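Handout 4: Recording demonstrations with the hand-held gripper
Practical robotics module, second half of term
Course tutor: Perihan Gündoğdu
Lab sessions: Dionysis Bakalis

Read this before your first recording session. It covers the set task, how to record an episode, how to name your files and what has to be handed in. Handout 3 (calibration) still applies and is not repeated.

1. What you will be doing

Each group records a set of demonstrations of a simple table-top task, cleans the set, and trains a small policy on it with the Flutetti scripts. You do the task yourself with the gripper in your hand. The camera on the gripper stores the view and the tracking gives the position of the hand over time. No robot arm is needed until the last two weeks of the module, when the trained policies are tried out on the bench arm.

Groups are of three: one person operates, one watches the recording software, one resets the table. Swap roles after each block. Everyone must have operated for at least one full block by the time the set is handed in.

2. The task

The default task is to pick up one small object, move it to the other side of the table and put it down upright. Groups that want a different task should send a one-paragraph proposal to Dionysis before recording anything. Last year a group chose folding a napkin and ran out of time, so keep it short. A good episode takes between ten and twenty seconds.

Avoid objects that can spill, and anything you would mind having to pick up off the floor.

3. Before you start

Check the charge on all devices. Log in to the recording machine with the group account, not your own.

Wipe the camera lens with the cloth in the drawer. Fingerprints spoil more recordings than any other fault.

Open and close the fingers fully five times and watch the opening value on the screen. It should come back to the same number each time. If it drifts, redo step 2 of Handout 3.

Turn on all the room lights and leave them on. Changing the lighting halfway through a block means the block has to be marked as mixed.

Check that the face of each marker is clean and flat. Creased markers go in the tray for reprinting.

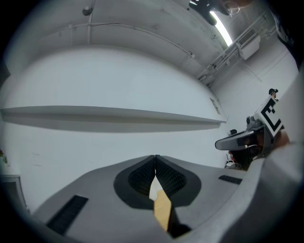
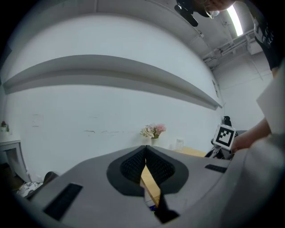 Figure 4.1. Two views from the gripper camera, both with the overhead light on. A marker is visible in each: worn on the head in the first, on a bracket in the second.

4. Recording an episode

Start with the gripper still and the fingers open. Wait for the tone, count to two, then move. Work at an even speed, slower than you would with your bare hand. Approach the object from the front where you can, close the fingers, pause briefly, and lift. At the end, open the fingers, draw back a hand's width and hold still until the second tone.

Do not talk the operator through the task while the recording is running. If something goes wrong, finish the movement anyway and mark the episode as failed. Failed episodes are kept in a separate folder and you will need some of them for question 3 of the report.

The lens is very wide. It takes in the ceiling, the walls and people standing a good way to the side. This is useful for tracking, as there is plenty of fixed detail for the software to match, but people moving about close to the table make the match worse. The two group members who are not operating should pick a place and stay in it for the length of the block.

Common faults from earlier years:

Fingers closed before the first tone. The opening value then has no clear start and the episode is rejected.
Gripper turned quickly at the wrist. The image blurs and the track jumps.
Object always placed in the same spot. The policy learns the spot and fails when the object is moved. Shift it by a few centimetres every time you reset.
Operator's free hand left over the table.

5. Files and naming

Episodes are written to the Kabbaj drive under your group number. Use group, task, block and episode, in that order, separated by underscores: g2_cup_b03_e11. Do not put spaces or your own names in file names. The upload script skips any file it cannot read and does not warn you, so compare the number of files before and after.

The drive holds 4,000 episodes for the whole class. Last year's set came to 2,906 once the rejected ones were taken out. Please delete test recordings on the day you make them.

6. What to hand in

a) At least 210 accepted episodes per group, recorded in no fewer than three blocks.
b) The log sheet for each block, with the operator's initials and any change to the table layout.
c) A report of no more than four pages, answering these questions:

1. How did you vary the starting position of the object, and how do you know the variation was enough?
2. Plot the finger opening over time for five episodes by different operators. What differs between them?
3. Choose three failed episodes. At what point could the failure first be seen in the video?
4. Train once on half of your episodes and once on all of them. Compare the results and comment.

The report counts for 17 marks, the episodes and logs for eight. Late sets lose one mark a day. Reports are due at noon on the last teaching day in April.

7. Booking and help

Book the table through the sheet on the lab door, two hours at a time, no more than two slots per group in any week. Leave the table as you found it and put the gripper back on its stand with the fingers open.

Questions about the hardware go to Dionysis, questions about marking to Perihan. Her office hour is 3 pm to 4 pm on lecture days.

Reading for next time: chapter 5 of the course notes, sections on action spaces and relative poses. Skip the proof at the end.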